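Does a pencil really have lead in it?

Grown-ups say it all the time. "Don't chew that, you'll get lead poisoning." "My lead has snapped." So there must be lead in a pencil, mustn't there?

Well, have you checked? Just because lots of people say a thing doesn't make it true. Let's have a proper look at this one, and at a few other pencil stories while we're at it.

First, the lead. Lead is a heavy, soft, grey metal, and it is poisonous. The dark stuff inside your pencil is a mixture of graphite and clay. Graphite is made of carbon, the same thing that diamonds are made of, only the tiny bits inside it are joined up differently. They sit in flat layers that slide off each other easily. When you write, you are rubbing off layers of graphite and leaving them on the paper.

So where did the word come from? Hundreds of years ago, people in the north of England dug up a lot of very good graphite. It was dark and shiny and it left a mark, and they thought it was a kind of lead. They were wrong, but the name stuck. It's still a bad idea to chew your pencil, mind you. It tastes horrid and splinters hurt.
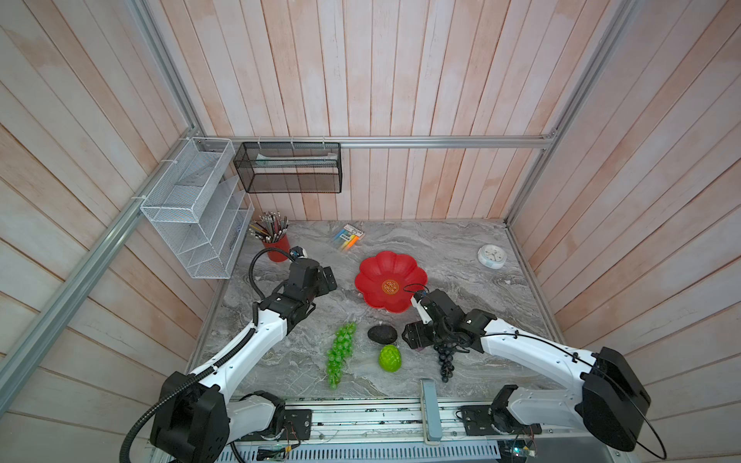 Next, the letters. Your pencil may have HB printed on the side. H stands for hard and B stands for black. A pencil with more clay in it is harder and makes a pale, thin line. A pencil with more graphite is softer and makes a dark, smudgy one. HB sits near the middle. You don't have to take my word for it. Borrow a 4H and a 4B and scribble with each of them on the same sheet of paper.

Now for a story I don't believe. You may have heard that American space scientists spent a fortune inventing a pen that works in space, while the Russians were clever and just used a pencil. It's a good story and people love telling it. But astronauts from both countries used pencils to begin with, and pencils weren't much good up there. Tips break off and float about. Graphite dust carries electricity, so it could get into the equipment and cause trouble. A private company made the space pen with its own money, and later on both countries bought some.

And here's one I'm not sure about. People say a single pencil can draw a line 35 miles long. Who measured it? Did they press hard or gently? Did they count the bits that went into the sharpener? Rory MacKinnon's class at Tomoana had a go at testing it with an HB pencil and a long roll of paper. They drew 651 metres in 12 sessions before everybody got bored, and there was still plenty of pencil left. That doesn't prove the story is right or wrong - it only tells us that one pencil goes on for longer than a class does.

If you want to try it yourself, you could draw lines for 60 metres, measure how much shorter the pencil has got, and work out the rest with sums. Write down how often you sharpened it, too.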